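Celness Diet Plan Records: Read Me

Version of 17th August

This collection holds anonymised meal records from adults who followed the Bestix eating plan, a low-sugar programme run at the Grunuvberg clinic. It was compiled by the Celness nutrition group and is supplied for teaching and for non-commercial study.

Each row covers one person on one day. There are 33 columns, among them meal times, portion sizes and self-reported hunger on a scale of 0 to 4. Daily energy is given in kilocalories, and entries above 2000 have been checked by hand.
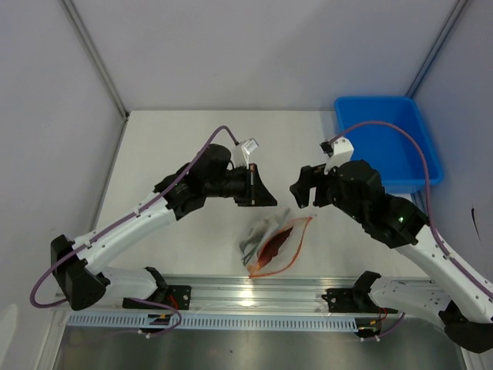
Are drinks counted as part of a meal?
Drinks are listed separately – including milk taken in tea or coffee – and are added to the daily total only.

Missing values are left blank. Records with fewer than three complete days were removed before release. Weights were reported by participants and should be treated with caution.

Corrections made after October will appear in the change log. Please cite the collection as Dhanial, Celness Diet Plan Records.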